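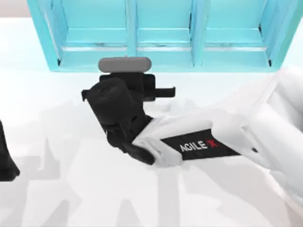 Ob eine in der Simulation gelernte Strategie überhaupt etwas über echte Regale aussage, wollte in der letzten Sitzung jemand wissen. Eine wunderbare Frage, und damit sind wir mitten in Einheit 14!

Unser Verfahren Mellora trainiert mit 400 simulierten Demonstrationen zum Einräumen ins Regal. Variiert werden Licht, Reibung und Startlage des Objekts, bei jedem Durchlauf neu. Das Schöne daran: Schon mit 200 Demonstrationen lernt das Netz, die Ablagehöhe selbst zu korrigieren (Kurve im Skript, unbedingt ansehen!). Ohne Variation bricht die Erfolgsrate am realen Aufbau um bis zu 60 Prozent ein.

Zur Übung am Di., 13. Oktober: Reibung konstant halten, neu trainieren, beide Kurven vergleichen. Abgabe über Quartey.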